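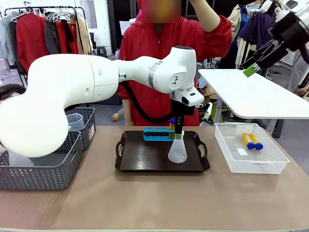
협동로봇 시험관 이송 작업 시 작업자 이격 및 정지 기준 문의

작성자: Plerkside

파주 소재 시험실에서 양팔 로봇으로 뚜껑이 있는 시험관을 옮기는 작업을 준비하고 있습니다. 삼각플라스크와 시험관 꽂이는 손잡이가 있는 갈색 쟁반 위에 두고, 나머지 시험관은 옆의 흰색 바구니에 담아 둡니다. 작업대 바로 뒤에 사람이 서 있는 경우가 있어 내부 작업 기준서를 정비하고자 하며, 다음 사항을 문의드립니다.

첫째, 팔이 움직이는 동안 작업대 뒤편 출입을 전면 금지하여야 하는지요.
둘째, 그리퍼가 유리 용기 입구에 접근할 때의 속도를 기준서에 별도로 명시하여야 하는지요.

답변 2개

Zomus
협동 운전이라는 이유만으로 출입 제한이 면제되지는 않습니다. 해당 작업에 대한 위험성 평가를 먼저 실시하고, 그 결과에 따라 출입 범위를 정하시기 바랍니다. 평가 대상에는 로봇 본체 외에 그리퍼, 파지물, 유리 용기의 파손 가능성이 모두 포함되어야 합니다.

속도는 구간별로 명시할 것을 권고드립니다. 당 기관의 내부 기준은 다음과 같습니다.
- 일반 이송 구간: 초당 200mm 이하
- 용기 입구 상방 100mm 이내: 초당 19mm 이하
- 사람이 작업대에 손을 올린 경우: 즉시 정지, 재가동은 수동 확인 후 실시

위 수치는 당 기관의 장비와 용기를 기준으로 정한 값이므로 그대로 준용하지 마시고 현장에서 검증하시기 바랍니다. 아울러 팔 아래로 늘어지는 케이블이 용기나 꽂이에 걸리지 않는지 전체 동작 범위에서 점검하고, 그 결과를 기록으로 보관하시기 바랍니다.

Skistia
비상정지 버튼만 가까이 있으면 됩니다. 저희는 11월부터 그렇게 운영하고 있습니다.

댓글 (Zomus)
비상정지 장치는 보완 수단이며 위험성 평가를 대체할 수 없습니다. 작업대 뒤편에 서는 인원도 버튼에 손이 닿는지 별도로 확인하여야 합니다.

댓글 (Plerkside)
답변에 감사드립니다. 구간별 속도와 케이블 점검 항목을 기준서 초안에 반영하겠습니다.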